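Chapter 9
Automation and the Sorting Floor

When the Skotcombe laundry brought in two-armed machines, no jobs were cut, but most of them changed. Staff who had handled 1000 garments a shift moved to checking, mending and rostering. Pay grades took until September to catch up. This chapter looks at who gained skills, who lost hours, and how the work itself was divided.
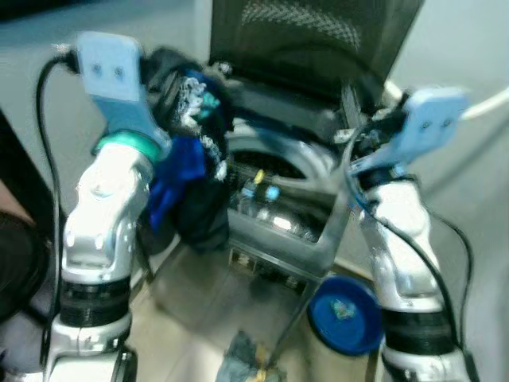
A sorter at Clasico told the authors that her wrists had improved but she missed the talk at the table.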